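Toltthorpe Used Cars – Pre-Sale Inspection Checklist
Vehicle: Vamton Lau estate, bay 3
Checked by: Þórarinn Stougaard
Month: May

LIGHTS AND GLASS
Headlamps, dipped and main: OK
Rear fog lamp: OK
Windscreen: Advise
Comment: Small chip on the passenger side, outside the wiped area. I have marked it on the sales sheet so the buyer is informed.

TYRES AND WHEELS
Front pair: OK
Rear pair: Replace
Comment: The inner shoulder is worn more than the outer on both. After the new tyres are fitted, please make the alignment also. Wheel bolts to be tightened again after 10 miles of road test.

BRAKES
Front discs and pads: OK
Handbrake: Adjust
Comment: It holds on the slope behind the wash bay, but the lever comes up too high. The cable has still some adjustment left.

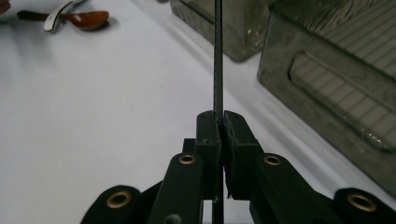

Thin dark rod between two black gripper fingers.

UNDER THE BONNET
Oil level: OK
Coolant: Top up
Battery fixing: Fail
Comment: The clamp is missing its bolt and the battery can be moved by hand. Car must not go on test drive before this is repaired. I have asked Jistport for the bolt and was told about 2 days.

INTERIOR
Seat belts, all positions: OK
Horn: OK
Heated seats: Driver side only
Comment: Passenger seat does not become warm. The advertisement says "heated front seats", so either we repair it or we change the text.

PAPERS
Service book: Present, stamps complete
Second key: Not found
Comment: The key tag number is 121. Please look in the office drawer before we order a new one.

RESULT: Not released for sale. Check again the battery fixing, rear tyres and handbrake, then return this sheet to me for signature.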